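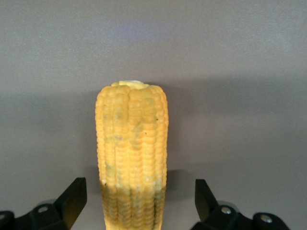 1/ Corn, and what I learned growing it in a backyard in Ballarat

Fourth year of growing sweet corn at our place. A few people asked for the notes in one spot, so I'm putting them in a thread. Most of it is about soil, water and timing. Cooking gets one post.

2/ The block

Our whole yard is 884 square metres including the house, and the corn gets a patch along the north fence. Corn is pollinated by wind, so plant it in a block. My first year I did one long row beside the path because it looked tidy. Half the cobs had gaps in them.

3/ Spacing

I go 30 cm between plants and 60 cm between rows. Illia Stasiv down the street plants closer than that and gets away with it, but he has better soil and he feeds more than I do. If you have clay like ours, give them the room.

4/ Soil

The patch was hard yellow clay under a bit of old lawn. I forked in compost and aged cow manure in August and left it alone until planting. Gypsum the first two years. I've stopped bothering with gypsum now and can't see any difference.

5/ When to sow

Everyone in the warmer parts of the state starts well before us. I wait until November. I tried October twice and lost most of the seed both times. Cold wet ground rots it. A cheap soil thermometer fixed this for me: I sow when it reads 16 at nine in the morning, several mornings running.

6/ Seed

Two varieties last season, sown three weeks apart so they wouldn't flower together. The supersweet types need to be kept away from the others or you get starchy kernels. I didn't believe this until it happened to me. Ordinary sweet corn is more forgiving and comes up better in cool soil. If it's your first go, start there.

7/ Water

This is where most of the effort goes. Corn will put up with a dry spell when it's knee high. It will not put up with one when the silks are out. I ran a drip line on a tap timer, early morning, and put pea straw down once the plants were up to my shin.

We're on tank water for the garden. I read the meter on the pump at the start and end of the season and the corn patch used 2,933 litres. That's more than the tomatoes and pumpkins put together. Worth knowing before you plant a big block of it.

8/ Feeding

Corn is hungry. Pelletised chook manure at planting, again at knee height, and again when the tassels show. If the lower leaves go yellow from the tip back along the middle, it wants nitrogen.

9/ Wind

We get strong westerlies in December. Plants that lean over usually stand back up in a day or two, so don't rush out with stakes. I hill soil up around the base when I do the second feed and that has been enough. Don't pull off the side shoots. They do no harm and taking them off leaves a wound.

10/ Pests

Corn earworm is the main one here. A few drops of vegetable oil on the silks after they start to brown keeps most of them out. Too early and you stop the pollination. Any grub that does get in is usually up at the tip, so you cut the end off and eat the rest.

Cockatoos are the other problem and I have no answer for them. Kayode Ogundipe puts paper bags over his cobs. I've used old onion bags with mixed results.

11/ Picking

Wait until the silks are brown and dry, then peel back a bit of husk and push a thumbnail into a kernel. Clear juice, leave it. Milky juice, pick it. Pasty, you've missed it and it's chook food. There's only about a week in it, less if it's hot. I check every second day.

12/ Cooking

Husk off, into boiling water with no salt, 6 minutes, out. Butter and pepper at the table. I've tried the barbecue and the microwave and I keep going back to the pot. The sugar starts dropping as soon as it's picked, so same day if you can.

13/ Keeping it

For the freezer I blanch the cobs, cool them in cold water, slice the kernels off with a bread knife and freeze them flat on a tray before bagging. They last through to spring. Whole cobs take up too much room and go a bit soft.

14/ Is it worth it

On money, no. Corn is cheap in February when ours is ready. It takes up space for months and you get one or two cobs off each plant. I still think it's the best thing we grow to eat straight from the garden.

15/ Replies to a few messages

Yevdokiia, yes, you can grow it in a big tub, but put in at least nine plants and shake the tassels by hand.

Tarun, the stalks go through the mulcher and into the compost. Left whole they take a year or more to break down.

I'll post sowing dates again in spring once the soil warms up.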